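Cómo preparar y presentar la cesta de pan en una mesa de servicio

Centro de Formación en Hostelería Filano — Material de apoyo para el módulo de sala

Ficha revisada por Sheyla Llanos, coordinadora del módulo

Objeto de la ficha

La presente ficha describe el procedimiento que debe seguir el alumnado para preparar la cesta de pan que se coloca en las mesas de desayuno y almuerzo. Se aplica tanto a las prácticas del aula taller como a los servicios abiertos al público en el comedor Elville. Sustituye a las indicaciones que figuraban en el cuaderno de sala del curso anterior, que dejan de tener validez.

El procedimiento comprende la elección de la cesta, la colocación del mantel, la disposición de las piezas y la retirada al término del servicio. La elaboración del pan corresponde al módulo de panadería y no se trata en estas páginas.

Material necesario

Una cesta ovalada de mimbre o fibra trenzada, de fondo plano y borde bajo.
Un mantel de lino o de mezcla de lino, en color claro y liso.
Una servilleta de tela para forrar la cesta, cuando proceda.
Pinzas de servicio, un par por cesta.
Piezas de pan individuales y, al menos, una pieza grande trenzada.
Un cepillo de cerdas suaves y una bandeja recogemigas.

Las cestas se guardan en el armario 316, en posición invertida y sin apilar más de cuatro. Quien las retire anotará la salida en la hoja colgada en la puerta.

Elección de la cesta

La cesta debe guardar proporción con la mesa. En mesas de dos comensales se empleará el modelo pequeño; en mesas de cuatro o más, el ovalado mediano, cuyo fondo permite disponer las piezas en una sola capa. No se utilizarán cestas hondas. El comensal ha de poder elegir el pan sin removerlo, y una cesta honda obliga a ello.

Antes de usarla se pasará la mano por el borde y por la cara interior para comprobar que no haya fibras levantadas. Una fibra suelta engancha la servilleta y puede desprenderse sobre el pan. Las cestas en ese estado se entregan a Dumisani Hlongwane, encargado del menaje, y en ningún caso se recortan en el aula.

El tono de la fibra también se tendrá en cuenta. Las cestas de color rojizo o castaño destacan sobre manteles claros y favorecen las cortezas doradas. Las de fibra muy pálida se reservan para panes oscuros, de centeno o de masa con semillas.

Colocación del mantel

Paso 1. Limpie y seque el tablero. Cualquier resto de humedad acaba marcando el lino.

Paso 2. Extienda el mantel desde el centro hacia los extremos. La caída debe ser semejante en los lados opuestos y cubrir el canto de la mesa.

Paso 3. Alise la superficie con el dorso de la mano. El lino conserva siempre alguna arruga leve, propia del tejido, y no se considera defecto. Sí lo son los pliegues marcados de almacenaje, que deben plancharse antes de llevar el mantel a la sala.

Paso 4. Compruebe las esquinas. La tela debe caer con naturalidad, sin alfileres ni pinzas a la vista.

Para las mesas de exposición se empleará el mantel gris claro. En el comedor Elville se mantiene el blanco, salvo indicación del jefe de sala.

Preparación de las piezas

El pan llega a la sala en las bandejas del obrador, identificado por variedad. El alumnado separará las piezas enteras de las que presenten roturas, cortezas desprendidas o deformaciones. Estas últimas se devuelven al obrador, donde se destinan a tostadas o a pan rallado.

Las piezas individuales más adecuadas para la cesta son los bollos redondos, lisos o anudados. Su tamaño permite tomarlos con las pinzas en un solo gesto. Las piezas trenzadas de mayor longitud cumplen otra función: ordenan visualmente la mesa y se cortan a petición del comensal.

Conviene no mezclar más de tres variedades en una misma cesta. Si se ofrecen panes con frutos secos, sésamo u otros alérgenos, irán en cesta aparte, con su tarjeta correspondiente y sus propias pinzas. Esta norma no admite excepciones en los servicios abiertos al público.

Disposición en la mesa

Paso 1. Sitúe la cesta vacía sobre el mantel, con el eje largo paralelo al borde de la mesa. En mesas de exposición puede desplazarse hacia un lado, de modo que quede espacio libre para otros elementos.

Paso 2. Decida si la cesta se forra. La servilleta es obligatoria en el servicio de almuerzo. En las mesas de exposición se deja la fibra a la vista.

Paso 3. Coloque la primera pieza pequeña junto a la pared interior, en uno de los extremos del óvalo. Puede tocar el borde, siempre que no sobresalga hasta el punto de caer al mover la cesta. Esta pieza sirve de referencia para las demás, que se irán añadiendo desde ese extremo hacia el opuesto.

Paso 4. Disponga la pieza trenzada delante de la cesta, en diagonal, con una de las puntas dirigida hacia ella. En las mesas de exposición se apoya directamente sobre el mantel; en el servicio al público se coloca siempre sobre tabla o bandeja. La diagonal deja ver mejor el dibujo de la trenza que una colocación recta. 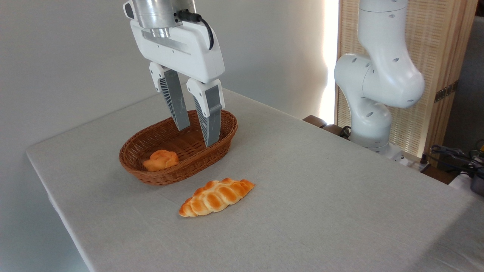
Paso 5. Complete la cesta. Las piezas se disponen en una sola capa, con la cara superior hacia arriba y sin presionarlas. Es preferible que quede algún hueco a que la corteza se marque por contacto.

Paso 6. Sitúe las pinzas a la derecha de la cesta, cerradas y paralelas a ella. Nunca se dejan dentro, sobre el pan.

Paso 7. Observe el conjunto desde la posición del comensal y corrija lo necesario. Los ajustes en la cesta se realizan tomándola por ambos extremos — no por un solo lado, pues la fibra cede con el uso — y los ajustes en el pan, con pinzas.

Errores frecuentes

Cesta demasiado llena. Las piezas superiores ruedan hacia el mantel en cuanto alguien se sirve. Retire las sobrantes y repóngalas durante el servicio.

Pieza trenzada pegada a la cesta. Debe quedar una separación suficiente para levantar la cesta sin arrastrar la trenza.

Bollos colocados del revés. Ocurre al volcar la bandeja del obrador directamente en la cesta, práctica que no está permitida.

Migas sobre el mantel antes de abrir la sala. Se retiran con el cepillo suave y la bandeja recogemigas. No se sacuden con la mano, pues la grasa de la corteza penetra en el lino.

Retirada y conservación

Terminado el servicio, se vacía la cesta y se cepilla por dentro siguiendo el sentido del trenzado. Las cestas de fibra no se sumergen en agua. Si hubiera una mancha, se aplicará un paño apenas humedecido y se dejará secar a la sombra, lejos de los hornos.

El pan que haya estado en la mesa no vuelve al obrador. El que permanezca en bandeja, sin haber salido a la sala, se entrega a la persona responsable del turno.

Los manteles se depositan en el saco de lencería, sin anudar. Los que tengan manchas de mantequilla o aceite se separan y se marcan con la etiqueta verde.

Evaluación de la práctica

La práctica se realiza por parejas. Cada pareja prepara una mesa completa y la presenta a la docente Ineke Dierckx, quien valorará el estado del mantel, la disposición de las piezas, el uso de las pinzas y la limpieza final. Las parejas que no alcancen el nivel exigido repetirán la práctica en la convocatoria de enero.

Las dudas sobre esta ficha pueden plantearse en el despacho 109, en horario de tutoría.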